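Soft ribbed pads or hard fingers for a hand-held gripper?

Asked Jan 20, 2021

I'm trying out two sets of fingers on a hand-held gripper before we settle on one for the arm. One set is plain hard plastic from Zimero, the other has soft ribbed pads. The hard ones are fine on boxes but anything rounded squirts out the front – drives me nuts. Budget is 600 dollars for fingers and a wrist camera together. Has anyone compared these on everyday desk stuff? And does the camera angle matter as much as people say?

3 answers

Answer 1 (accepted)

I went through the same thing in June and ended up with soft pads on everything! A few things from my notes:

1. Pick objects with curved sides. Cubes make every gripper look good, and you'll learn nothing from them.

2. Squeeze slowly and stop as soon as the pads start to give. I kept crushing paper cups (sorry, cups) until I got used to the trigger.

3. Try a computer mouse. It's smooth and curved, and it's my favorite test for angled fingers. I take it by the sides, with the scroll wheel facing up between the two ribbed pads, so the camera still gets a good look at it. 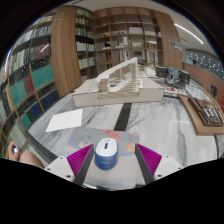
4. Run each object 7 times per finger set, and write down the drops right away or you'll fudge it later. I sure did.

On the camera, yes, angle matters. I want both fingertips and a good bit of table in view. Mine is a Prillo and I've been happy with it.

Answer 2

Hard fingers plus grip tape. Five bucks. Done.

Answer 3

I'd check the controller first. My Riviere closed so fast that no pad would've saved it, and slowing it down fixed half my drops. Inusgate has a page on this somewhere but I can't find the link now, will edit if I do.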